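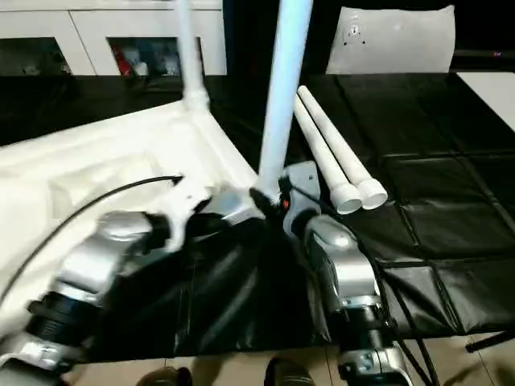

Man-lok Lam wrote to me after the last post that I was wasting my time comparing jaws on pipe, and that any gripper will hold a pipe if you squeeze hard enough, so why not test on something difficult. I have been chewing on that for a week, partly because he is usually right and partly because I had already committed my whole Sunday to plastic pipe.

So, Man-lok, I did squeeze hard, and yes, it holds. Holding was never my worry. Getting a long white pipe to stand up straight while two arms work close together over the same bit of table is a different job, and that is where the two sets of fingers I've been trying out started to behave very differently from each other.

For anybody new (hello, and welcome!), I've been going back and forth between the Dovix fingers, which are flat with a thin rubber face, and the Ranik ones, which have a shallow V cut down the middle. Everything else stays the same: same arms, same controller, same force setting to begin with. I swap the fingers, run the same moves, and write down what I see in a notebook that is getting very hard to read.

The Dovix pair was the easy one to live with. You can come at the pipe a little crooked and they'll close on it anyway, and if the approach is off by a bit it doesn't seem to matter. But once the pipe is up, it leans. You grab it near the bottom, the top end is a long way off, and any small tilt down at the fingers is a big tilt up there. I spent most of the morning trying to cure that with force. I took it to 100 percent, which I don't recommend, and the pipe still leaned, only now it had little dents in it.

The Ranik pair wants you to be tidy. If the V isn't lined up when it closes, the pipe rolls and gets pinched on one edge, and you have to open up and go in again, muttering. Once it seats, though, it stays put so much better. I could bring the pipe over toward a connector and it arrived at nearly the angle it left with. I was so pleased I did it 4 more times just to watch.

Now the part I hadn't planned on, which was the threaded ends. Flat fingers will take hold of a threaded fitting without complaint. The V doesn't like it, as the fitting is wider than the pipe and sits up on the edges of the groove. I tried wrapping the fitting in a strip of shelf liner and that was worse. For now I'm just grabbing farther along the pipe and leaving the threads alone, and if anyone has a better idea I would love to hear it.

A few smaller notes before I forget them. Glossy black plastic sheeting under the work is a pain for the depth camera – I get holes in the depth wherever a fold catches the light – but it does make the white pipe easy to pick out in the color picture, so I keep going back and forth on it. Cables are still my weak point. I have them bundled, and I still catch myself planning moves around them more than around the pipe. And the wrist needs a slower last inch than I had it set to. Slowing that down helped both sets of fingers more than any change in force did, and I wish I had tried it before lunch.

Baptiste Masson asked in the comments in January whether I'd go with one gripper for everything. I said yes back then. I'd like to take that back, or at least half of it. If it's standing a pipe up and putting it in a joint, I want the V. If it's picking things up off the table in whatever way they happen to be lying, give me the flat ones and I'll put up with the lean.

Next I want to try the flat fingers with a thicker rubber face, and then maybe I'll give Man-lok his something difficult. He suggested garden hose. I'm thinking about it.

Posted 16 May 2021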